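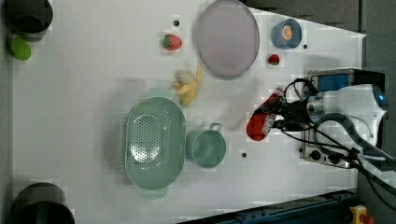 *草莓、香蕉、淡紫色圆盘和沥水篮。*

# 招募:厨房收纳研究参与者(不需要会做饭)

Derermont 厨房用品工作室正在为 Lomell 项目征集参与者。工作内容用一句话就能讲完:把桌上的东西收拾好,再告诉我们你为什么这么收拾。第一句多数人都能做到,第二句常常会让人沉默很久。

Lomell 研究的是一件家家都有、家家都懒得吵完的事:厨房里的东西该放哪儿。水果洗完放沥水篮里算收好了吗?剩下的一片橙子配不配单独占一个碗?盘子是拿来盛东西的,还是拿来占地方的?我们在内部讨论过这些问题,讨论的结果是午饭推迟了。所以现在想听听外面的人怎么说。

## 你要做什么

每场时长 2 小时,地点在 Benddale 一楼。进门以后你会领到一张任务卡,卡上写着一个很短的要求,比如“准备一份点心”“客人马上到”“客人刚走”“今天不想洗碗”。最后这张最受欢迎,但抽卡是随机的,不能换,也不能跟旁边的人商量着换。

然后你按自己的理解来摆。东西都是轻巧的玩具食物和普通的碗盘:草莓、香蕉、橙片、盘子、沥水篮之类。没有刀,没有火,也没有真正能吃的东西。请特别留意最后这一条,因为试测的时候有人把草莓拿起来闻了闻,闻完还问是什么品种。

摆的过程中请边做边说,想到什么说什么。说“我也不知道,就觉得应该放这儿”完全可以,我们的记录里这句话已经有了自己的缩写。摆完以后有一段简短的访谈,主要围绕几件事:

- 哪样东西你第一个拿起来,哪样拖到了最后;
- 有没有什么东西你挪了又挪回去;
- 如果这是你自己家的厨房,你还会不会这样放;
- 如果是你家里另一个人来放,会放成什么样,你会不会忍住不说。

访谈没有标准答案,记录员也不会皱眉。记录员受过训练,皱眉都留到散场以后。

## 关于 Ko 摆放表

Ko 是我们自己编的一套记录办法,用来写下每样东西从哪儿到了哪儿、和谁放在一起、中间有没有反悔。你不需要学它,但访谈最后会请你在一张 Ko 表上圈出你觉得“总算顺眼了”的那一步。有人圈在最后一步,也有人圈在中间,然后承认后面那些动作纯属手闲。两种都照实圈就好。

表格正面是位置,背面是理由。背面的格子比正面大,这是第二版才改的。第一版背面格子太小,有位参与者把关于香蕉的意见一直写到了页边,又转了个弯写到页眉上,录入的同事至今认为那段文字应该单独出版。

## 我们想找什么样的人

年满十八岁,能用普通话交流,坐着站着都能待上一阵子。除此之外没有硬性门槛。会做饭的人欢迎,只会烧水的人也欢迎,两类人都要,少了哪一类数据都会歪。

以下几种朋友我们格外想见:

- 洗完的碗必须当场擦干放回柜子的人;
- 洗完的碗会在沥水篮里住到下一次用它为止的人;
- 和别人合租,冰箱里有分界线的人;
- 刚搬家,调料还在纸箱里的人;
- 家里有小孩,因此在沙发缝里找到过塑料水果的人。

左撇子请在报名时注明。我们很需要左撇子,目前收到的报名里右手派占了压倒性优势,而右手派对沥水篮该放在哪一边有一种没怎么怀疑过的自信。

暂时不能接收的情况:在厨房用品公司或其陈列部门任职的,职业收纳师,还有参加过春季那一轮的。四月那轮的参与者我们都记得,也都感谢,可是同一个人再来一次,往往会先问“上次我放对了没有”,这一问就没法往下做了。
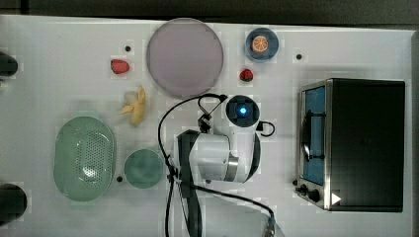
*橙片在蓝色小碟里,旁边一颗小草莓;小烤箱靠右放。*

## 几个总有人问的问题

**橙片一定要放在碗碟里吗?**
不一定。它每场开始的时候常常在那儿,这只说明上一次布置的人喜欢它在那儿。你可以给它换地方。换到盘子上的人会说盘子大,看着大方;留在原处的人会说动它干什么。我们都记下来。

**两颗草莓大小不一样,要分开放吗?**
看你。这个问题在工作室里已经分出了派别,一派认为草莓就是草莓,一派认为大的归盘子、小的归点缀。请不要在现场打听谁属于哪一派。

**香蕉已经剥开了,还能当没剥的收吗?**
它剥开的那部分是做出来的,合不上。请不要努力。春季那一轮有一位参与者努力了很久,态度值得敬佩,访谈因此缩短了。

**沥水篮可以当果篮用吗?**
可以。也可以当托盘、当盖子、当收纳盒。要是你把所有东西都倒进沥水篮,然后宣布收拾完毕,那也算一种收法,而且比你想的常见。任务卡抽到“客人马上到”的时候尤其常见。

**烤箱要用吗?**
它算桌上的一件东西,可以纳入你的安排,也可以当它是一栋不归你管的房子。不需要加热任何东西,请不要插电。

**可以把东西放到地上吗?**
不可以。这条是后来加的。

**我可以带孩子来吗?**
这一轮不行。孩子对玩具水果的看法比大人明确得多,我们打算另做一轮,专门听他们的。想让孩子参加下一轮,报名时在备注里写一句就行。

**能不能戴手套?**
能,我们有备用的薄手套,也可以自带。厨房用的隔热手套就别带了,拿不住小草莓。

## 报酬和安排

每场报酬 100 元,访谈结束后当场结清。愿意再来做第二场(隔一段时间,换任务卡)的,两场合计 200 元,第二场我们会主动联系,请不必每周来信确认自己有没有被选中。路费自理,茶水管够,饼干是真的。

每一批名额 12 人。报名超出名额时按生活习惯搭配着选,没有选上不代表你的厨房有什么问题,多半只代表跟你差不多的人已经太多了。没选上的报名表会留到下一批,你要是不愿意留,回信说一声就删。

所有场次都安排在下午。上午也试过,大家到得很早,人还没醒,摆出来的东西有一种奇特的平静,研究价值不明。

现场会记录你的手部动作和谈话内容,只供 Lomell 项目内部分析使用,整理时去掉姓名。签同意书之前会给你足够的时间读,读完有疑问可以问,问完想走也可以走,不用编理由。中途退出的,按实际参加的时间折算报酬。

## 到场须知

请穿袖口窄一点的上衣。宽袖子扫过桌面的时候,总是先带走那颗最小的草莓,然后大家一起趴下来找。

长指甲没有关系,手上刚涂过护手霜的请先洗一洗。手机请调静音,背包放在门口的架子上。请听从工作人员安排,开始前工作人员会讲清楚你该站在哪儿。

如果你对桌上哪件东西有强烈的好恶,比如看不得淡紫色的盘子,可以事先说,也可以留到访谈里说。后一种通常更精彩,我们不会拦着。喜欢的颜色能不能带走一件?不能。玩具香蕉也不能,哪怕你说它看起来很孤单。

## 怎么报名

请到 Benddale 前台领取报名表,填好以后投进标有 Lomell 字样的信箱。也可以请前台代你登记联系方式,我们再把表寄过去。表上除了基本信息,还有一道必答题:

> 请写下你家厨房里放错了地方、但你已经不打算改的一样东西,以及它现在在哪里。

这道题不打分,写几个字也行。空着的表我们会退回来请你补,到目前为止没有谁真的答不上来,只有人说一行不够写。不够写请写背面。

报名截止日期:2018年9月29日。截止以后投进来的表顺延到下一批。

Derermont 厨房用品工作室
Lomell 项目组

附:表上“惯用手”一栏请如实填写。填“都行”的,我们会在现场请你演示一下。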